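Subject: Re: [pan-list] Nondero, season 3

> Is anyone still watching Nondero? I gave up when the lighthouse
> started talking. Does it ever explain the 400 missing commuters,
> or should I stay gone?

Stay gone, unless you like being lied to at a leisurely pace. I'm four episodes in and the commuters have come up once, in a song.

The Clerkudbridge half is still good. They let the sisters argue about the will for most of an hour and I'd have taken another. Then we cut back to the lighthouse, which has opinions on grief.

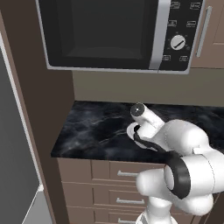 Render of a kitchen, microwave over the counter

My guess is that the writers had three seasons of plot and spent it all in the first one. Now everyone stands in doorways looking haunted. The finale is supposed to run over 3 hours, so bring a cushion.

If you want the same idea done properly, try Nostis. It's cheaper, shorter, and the one ghost keeps her mouth shut. The second episode drags a bit but get through it.

Does anybody have the first-season commentary tracks? My copy quits halfway through the pilot.

> Also, is the theme music still that awful whistling?

Yes. They added a choir.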